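How I Clean Woven Plastic Baskets (Without Wrecking the Rim)

Posted 12/2/25

I have way too many plastic baskets. They hold onions, mail, dog toys, the yarn I swear I'm going to use, and every one of them turns into a dust trap sooner or later. For years I just wiped them with a damp paper towel and called it good, which mostly pushed the gunk deeper into the gaps. So this is the routine I use now, and it takes me 42 minutes for a medium one if you don't count drying.

What you need:

A tub or sink big enough to lay the basket on its side
Dish soap, the plain kind
Baking soda
An old toothbrush and a soft paintbrush
A towel you don't love

Step 1. Get the dry stuff out first

Take it outside, flip it over and smack the bottom a few times. Then go around the inside with the dry paintbrush. Please don't skip this! Dust plus water makes a gray paste, and you'll be picking at it with a toothpick for the rest of the afternoon (ask me how I know).

Step 2. Soak

Fill the tub with lukewarm water and a good squirt of soap. Lukewarm, not hot. I once used water straight from the kettle on a cheap little basket from the Villau market and it came out shaped like a taco. Fifteen minutes is plenty. If yours floats, set a full water bottle inside it.

Step 3. Scrub with the weave

Follow the strips in the direction they run. If the pattern spreads out from the middle, start at the middle and work toward the edge, turning the basket as you go. Scrubbing across the strips can lift them, and once one pops up it catches on everything.

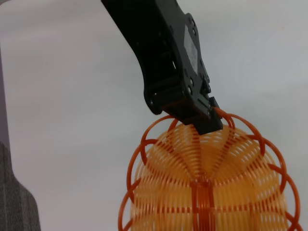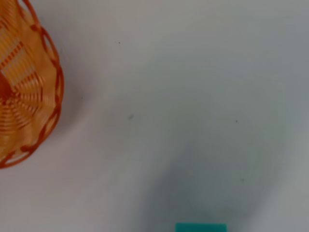 Orange plastic; the second picture shows the looped, braided border.

Step 4. The rim

Rims with loops or braiding are where the dirt really lives. Mix baking soda with a little water until it's like toothpaste, dab it into the loops, and leave it alone for ten minutes. Then go in with the toothbrush using tiny circles. If you had onions in there, you'll probably find skins tucked in places that make no sense.

Step 5. Rinse and dry

Rinse with the sprayer from the outside in, so the loosened bits get pushed out of the gaps. Shake it hard, then stand it on its side on the towel. Keep it out of strong sun, as bright colors fade faster than you'd think. I had a red one on the porch at our old place in Omham and by October it was the color of canned salmon.

If it's still sticky

That's usually kitchen grease. Rub in a few drops of cooking oil, wait a bit, then wash again with soap. Sounds backward, but it works for me on price sticker glue too.

How often?

The onion basket gets done once a month. The yarn basket gets done when company's coming. Anything in the bathroom needs it more often, especially if you use hairspray.

Next up I'm tackling real wicker, and that's a whole different animal, so don't go soaking yours in the meantime!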